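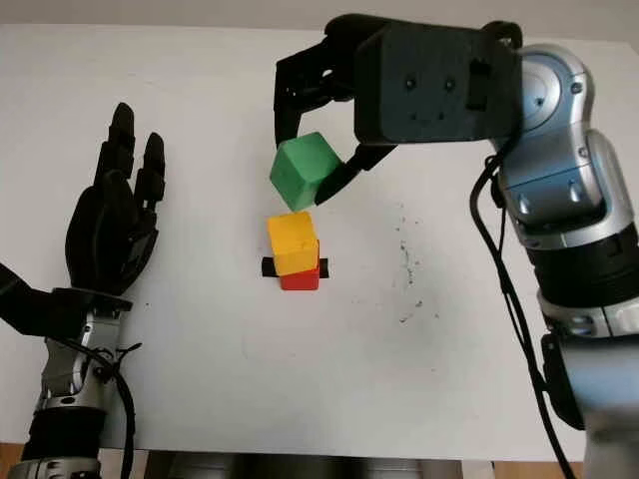 Last changed: 2024-04-10

How to paint wooden toy blocks

Plain wooden cubes take paint well, but most sets that chip did so for the same reason: the wood was not sanded enough before the first coat. Plan on two evenings, plus curing time.

What you need
Unfinished hardwood cubes
Sandpaper, medium and fine
Water-based paint labeled for toys
A small foam roller and a flat brush
Clear matte sealer, also labeled for toys
A wire rack

Sanding
Start with medium paper taped flat to the bench and rub each face over it, moving with the grain. Round the corners by hand with fine paper. Sharp corners are where paint wears through first, so take off more than you think you need. Wipe the dust off with a damp cloth and let the wood dry.

The damp cloth raises the grain a little. Go over each face once more with the fine paper, very lightly. 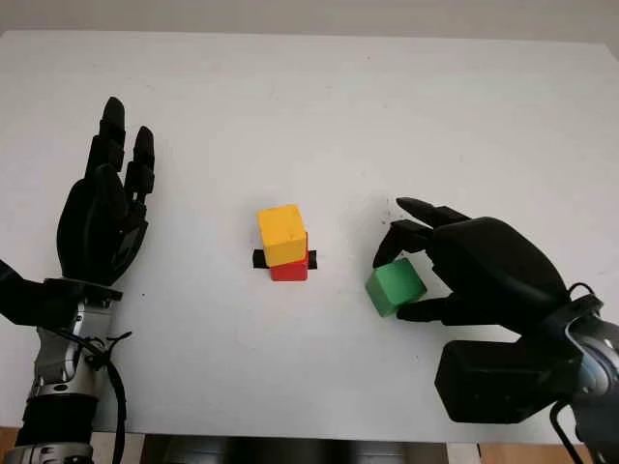

First coat
Roll it on thin. If you can still see wood through the paint, leave it. Do three faces, set the block on the rack with the bare faces down, and come back for the rest once the paint is dry to the touch. I use Vulto matte, which takes up to 18 minutes in a warm room. Ivetti is thicker and needs a splash of water.

Yellow covers poorly over dark wood – give it a white undercoat or expect to do an extra coat. Red and green usually need two.

Between coats
Rub down with 1000 grit paper until the surface feels even. Houshang Heydari, who taught me this, skips it on the last coat to keep a bit of texture, and his blocks do stack with less sliding. Try one each way and see which you like.
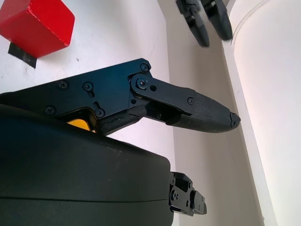 Sealing
Brush on one coat of sealer and catch the runs at the edges before they set. Do not shake the can. Stir it, or you will get bubbles that dry into small craters.

Leave the blocks on the rack for 21 days before giving them to a child. They will feel dry long before that, but the paint is still soft underneath and painted faces can stick together if you box them.

To clean finished blocks, use a barely damp cloth. Don't soak them.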